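Vinow Label Reader – Frequently Asked Questions
Last updated 16th August

Which labels can the app read?
Printed barcodes, QR codes and plain serial numbers up to 300 characters. Handwriting is not supported.

How do I start a batch?
Open Jobs, tap New Batch and choose a list. Each code you read is added to the list until you tap Close. A batch holds 548 items.

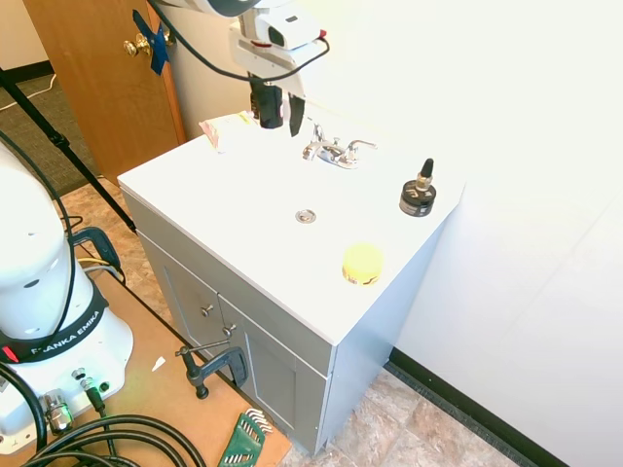
When a batch is full, the app opens a second one with the same name and a number after it. You can merge the two later on the website, but not on the phone.

Can I work offline?
Yes. Readings stay on the phone for 9 days and upload when you next sign in. After that they are deleted.

What does error 672 mean?
The list was changed on another device. Pull down to refresh, then read the last item again.

Can I export to Stiltasus?
Yes – go to Settings, Export and pick Stiltasus CSV. The older Ko format will be removed in November.

Where is my data kept?
On our servers in Ollarville. To delete your account, use the form under Settings, Account.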